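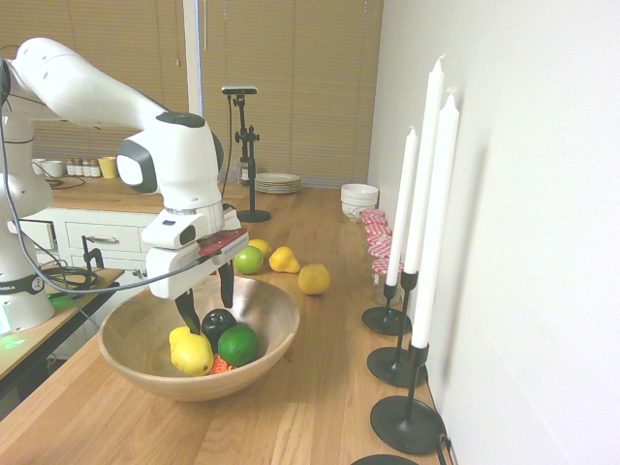
*The Murkolmont bowl from Plevevero, with a lime in it and an apple and a pear on the table behind.*

I have wanted a big wooden fruit bowl for years, the kind that sits in the middle of the table and makes you feel like someone who always has pears. My old one was a ceramic thing with a chip in it that I kept turned to the wall. So when my friend Caoimhe Gilmartin got the Murkolmont and wouldn't stop talking about it, I caved and ordered one in February, and I've been using it pretty much every day.

Let's get the price out of the way. I paid $392, and yes, I said that number out loud in the kitchen a few times before I clicked the button. Plevevero's page had 2,316 reviews on it when I looked, most of them glowing and a lot of them one line long ("Love it!" – well, great, but what do you put in it?). So I'm going to be wordier than that.

It's big. Measure your table first! I put mine down and right away had to move the butter dish, the mail and a plant to other rooms. The rim is thin at the edge and it's comfortable to grab with both hands, and I can carry it full to the counter without feeling like I'm going to drop it. Empty, it's lighter than I expected from something this size.

The wood is what I like best. It's pale, somewhere between cream and honey, and it's put together from blocks, so the grain keeps changing direction on you. I thought the joins would bother me. They don't, and I can't feel them when I run a thumb along the top.
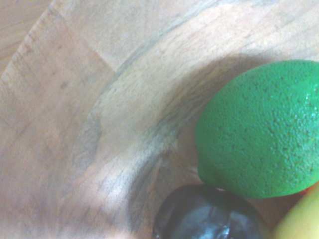

*Rim and inner wall. Look for the seam across the rim, and the grayer stripe in the grain further in.*

Now, that gray stripe. If you want perfectly even color, this may drive you nuts, so take a good look before you spend the money. There's a little dark speck in the rim too. I wrote to Plevevero to ask if marks like these were normal, and a very nice person named Valquíria Vieira wrote back within 2 days to say they don't sort the wood for color and that I could send the bowl back if I hated it. I didn't hate it. I've gotten fond of the stripe, and I like that Caoimhe's bowl doesn't have one.
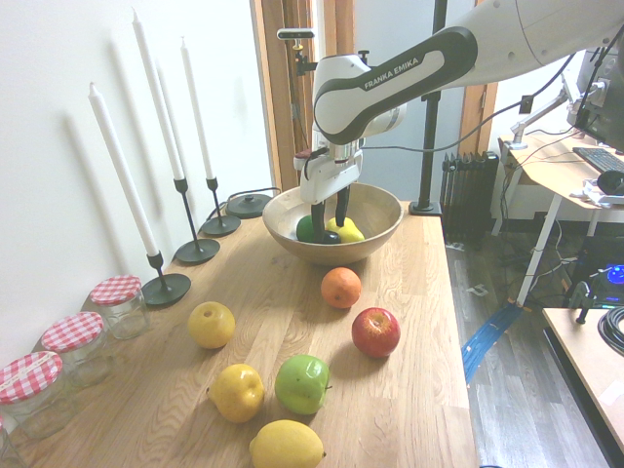

Fruit sits nicely in this bowl, and the shape has a lot to do with it. The sides flare out wide, so things settle toward the middle and you can see what you've got without digging. I like to keep it on the sparse side, a green apple and something yellow and pear-shaped on the other side of it, and leave the orange and the red apple out on the table until there's a gap. Pile it up to the rim and the round stuff starts to slide whenever you pull one out from the bottom. The pale wood also gets along with everything else I own – the black candle holders, the jars with the red gingham lids, all of it. My sister says the gingham is too much. She can get her own table.

Care is easy enough. I wipe it with a damp cloth, dry it right away, and rub in a bit of board oil when it starts looking thirsty. The card in the box says no soaking and no dishwasher. I did leave a soft plum in it over a long weekend, and I cleaned that up with warm water and some muttering. No stain that I can find.

Things I'd change: some little felt feet would be nice, because it slides on a bare table if you bump it. And the box was enormous, with enough paper in it to wrap a bicycle.

I'm giving it 4 stars out of five. The missing star is for the price and the feet. If they ever make a smaller one for lemons and limes, I'll probably be back in the kitchen saying a number out loud.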